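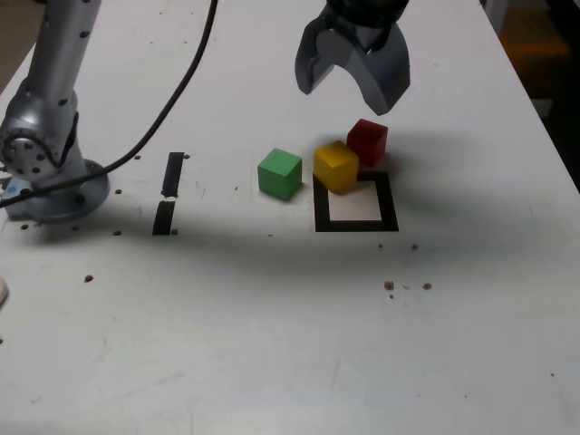 Figure 3. Block task at the open day, gripper open above the table. Three cubes and the taped square are in view.

4.2 Open-day demonstration

The block task was shown to the public during the July open day at Sustcombe. Visitors came in groups of at most 28 and stood along one side of the table. The same table had served for the trials in Section 4.1. Each group was told that the goal was a stack of colored cubes inside the black square, and a member of the Kadance team then started the arm. Between groups the cubes were put back on the table by hand, with no template. Start positions therefore differed more than they had in the trials.

We placed one camera to cover the tabletop and a second lower down, close to the arm. The lower view shows a good deal of the gripper body and only part of the work area. 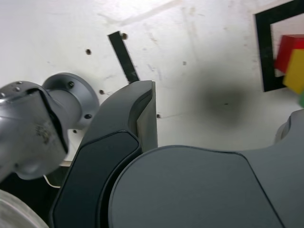 Lihua Jiang objected that the lower view loses the blocks just when the audience most wants to see them, and asked for the tabletop view to be shown on the large screen instead. We made that change before the second group entered. Said Salem kept both recordings.

Some 87 visitors filled out the short form at the exit. It had 6 questions, two of them on how well people could follow the task. Written comments dealt mostly with the speed of the arm and the height of the screen. We did not code them for this paper.

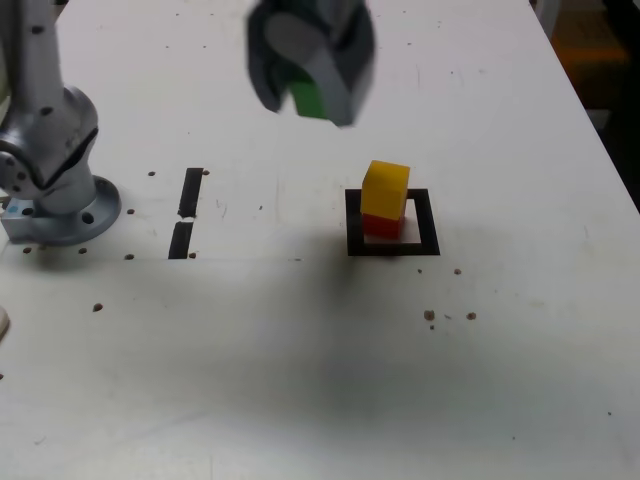
Figure 4. Green block held in the gripper, with the yellow cube on the red one inside the taped square.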